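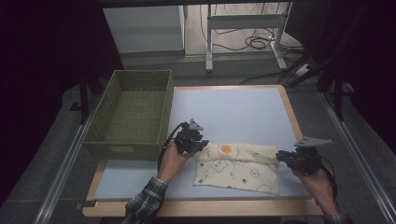 Drawstring pouch closes crooked and one side of the strap keeps sliding in

Posted by Momwood, November 2023

I have a small cotton pouch, off-white with little cloud and flower drawings on it, that I use for charging cords and earphones. It has a flap folded over along the top and a narrow beige strap at the opening. When I pull the strap from the right side, the cloth bunches up at that end and the other end stays flat and open. Then when I open it again the strap slips back into the fold and I have to dig it out with my fingernails.

I have 5 of these from the same seller and only this one does it. It has been washed twice. I keep them all in a green plastic basket on a shelf, and I would like them to close properly so the cords don't come out when I grab one. Is there a fix that doesn't involve taking the seam apart? I can sew by hand but I don't own a machine.

Piret Sproģis

Probably the fold shrank more than the strap did. Cotton will do that in the wash, and then the strap has less room to slide through.

Lay the pouch flat on a table and smooth the wrinkles out with your hand, starting from the bottom and going up to the flap. Hold the left end of the opening down and pull the strap slowly to the right until it stops moving easily. Feel along the fold for a lump at that spot. On mine it was a seam allowance that had curled over inside and was catching the strap.

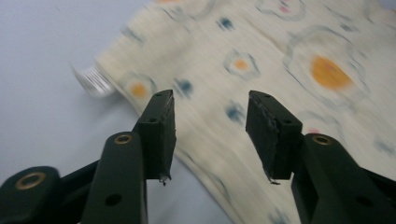
If you find a lump, dampen the fold and press it with a warm iron, with the strap pulled out as far as it will go on both sides. Let it cool before you move it. If it still catches, open two or three stitches at the side seam only, tuck the curled bit flat with a blunt needle, and close it up again by hand. You don't need to undo the whole top.

For the end that disappears, tie a knot bigger than the hole. A bead works too, but it has to be wider than the opening of the fold.

Staltow

just put a safety pin on the end

Thân

The safety pin will hold it, but take it off before washing or it can leave a rust mark on light cloth. I lost a good bag that way.

I would also check whether the strap is twisted inside. A flat strap that has flipped over once will bunch at one end every time. Pull it all the way out, clip the pin to one end, and feed it back through without letting it turn. Then stitch it down at the middle of the back with a few small stitches so neither end can slide in. Use thread close to the color of the cloth.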